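Tromton Kitting Bench
Two-arm parts sorting for small electronics shops
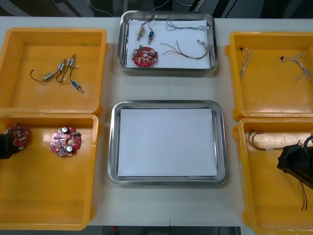 Everyone wants the robot that folds the washing. We'd like one too. In the meantime we sell a bench that puts valves, circuit boards and wiring into trays, so the person who used to do it can get on with something less dull.

Laying out a kit is about as close to a household chore as factory work gets. It's setting the table, with solenoids for cutlery. A five-year-old could learn it by lunch and would quit by two.

What it does well
Round boards and small valves, picked from open bins and laid on a paper-lined tray. Duyên Dương, who runs our test floor, puts each new bench through 499 picks before it gets a delivery label.

What it does less well
Wire. Loose harnesses behave like cooked spaghetti with opinions, and the arms treat them with suitable caution. If your kit is mostly cable, ring us first and we'll try to talk you out of it.

What it doesn't do
Sweep up, find the screw you dropped in February, or unload the dishwasher. We get asked about the dishwasher a lot.

Models
Deden: two arms, one tray position, 212 kg
Jesada: two arms, two tray positions, nearly 441 kg with the steel base

Bins and trays are sold separately, and yes, you can have them in a colour other than yellow. Allow 200 mm clear behind the bench for cables. Both models plug into a standard outlet. Spare gripper fingers are stocked at our Từ warehouse.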